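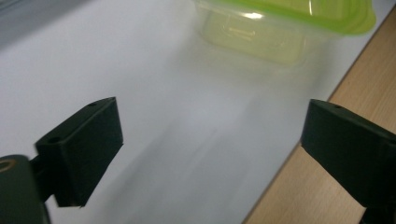 Covering a Worktable with a White Surface

Benedek Farkas
Updated Jun 26, 2025

A pale, even surface makes small parts easier to find and shows dirt early. These steps cover a fixed table with a top 676 mm deep. Adjust the measurements for other tables.

You will need:
Heavy white paper or thin white board
Steel ruler and sharp knife
Low-tack tape
Dry lint-free cloth

1. Clear the table and wipe it with the dry cloth. Run a palm over the top and scrape off any grit or old adhesive.

2. Cut the sheet to size. Leave a strip of bare table along one side for tools and cups. Change the blade after 4 long cuts.

3. Lay the sheet down and square it to the front edge. Tape the back first, then smooth toward the front with the side of the hand. Tape the front last.

4. Check for ripples from a low angle. Lift the nearest taped edge and smooth again if one shows.

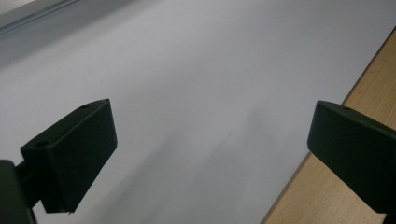 Pale surface with wood along the right side.

5. Set the lamp. A single lamp close to the table throws dark shadows across the work. Raise it to 430 mm or more above the surface, or bounce it off a white wall. Soft shadows with blurred edges are acceptable for most sorting and assembly.

Maintenance: wipe board with a damp cloth and let it dry before use. Do not wet paper. Replace paper when cut marks start to catch small parts. Tape left on from February or earlier may leave residue on varnish; test a corner before pulling the full length.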